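Drying times for lime plaster in the back bedroom

The back bedroom wall is finished, and these are my notes on the drying. Most of what I read beforehand covered mixing and application in detail and then gave drying one line, usually "keep damp and wait." The house dates from 1878 and the wall in question faces north. It is solid brick with no cavity.

The original plaster had been patched at some point with gypsum, which had gone soft along the baseboard. I took everything back to brick from the floor to the picture rail, brushed the joints, and left the wall bare through a dry spell. The new work is 3 coats of lime putty plaster: a scratch coat and a float coat with hair, then a fine finish coat. The putty came from Weler and the sand from Rathjen, their sharp grade, washed.

Lime putty does not set by drying. It hardens by taking up carbon dioxide from the air, and it needs some moisture in the pores to do that. If the water leaves too fast, the reaction stalls and the surface stays chalky. If the wall stays saturated, air cannot get in and the reaction is slow for the opposite reason. The useful range is in between, and most of the work after troweling consists of staying in it.
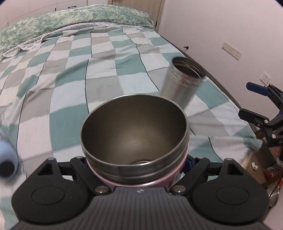 I kept the window open a crack and the radiator off. For the first days of each coat I hung damp burlap a short distance off the wall and misted the plaster morning and evening with a garden sprayer. The sprayer was set to its finest pattern. A coarse spray marks the surface and washes lime off the high spots, which I found out on the scratch coat, where it did no harm.

For tracking I used a Skastetti logger on the windowsill, which records room temperature and relative humidity. It does not measure the wall. For the wall I used a pin meter, and the readings should be treated as relative only, as the scale is calibrated for wood and dissolved salts push it upward. I took them at the same marked points each time and looked at the direction of change.

The lower part of the wall lagged the upper part through all the coats. I had expected this from the old damp line. The difference narrowed after I cleared the soil that had built up against the outside brickwork, though the weather also turned drier in the same period, so I can't separate the two effects.

Shrinkage cracks appeared in the float coat near the window reveal. I dampened them and closed them with a wooden float while the plaster was still firm enough to take a thumbprint. They have not come back through the finish coat.

Paint will be limewash, thinned well and applied in several passes. I have a tub of Mornach off-white left over from the hallway and will test it behind the door first. The hallway batch dusted slightly when rubbed, and I suspect I put it on too thick.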